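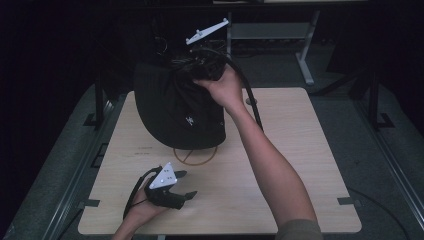 Step 4. Practice the bag task

Okay, you've got your Bretevex hand gripper plugged in and the table is set up, so let's get some practice in! I always start people on the drawstring bag. It's soft, it flops over, and it'll teach you more in one afternoon than a box of wooden blocks.

1. Put the bag down over the circle on the tabletop. It doesn't have to be dead center - mine usually has part of the circle poking out from under it.

2. Take the gripper in your left hand, with the white marker plate facing up. Keep your fingers and sleeve off the little dark dots or tracking will drop out.

3. Gather the top of the bag with your free hand and hold it near the opening.

4. Bring the gripper in from the side, low and slow, and close it on the fabric. Let go with your other hand only once you feel the cloth pull.

5. Lift, wait for the beep, and set the bag back on the circle.

6. Do 15 of these before you save anything. (I did my first 222 with the wrong profile loaded. Check the profile!)

Note: If the screen shows error 426, the plate is out of view. Tilt your wrist back and carry on, no restart needed.

Caution: Watch the cable. Leave yourself a good loose loop behind your hand and never wrap it around your wrist, even if it keeps getting in the way. Keep it clear of the bag's opening too.

When you're happy with your lifts, save the session under a new name and go on to Step 5, where we swap hands.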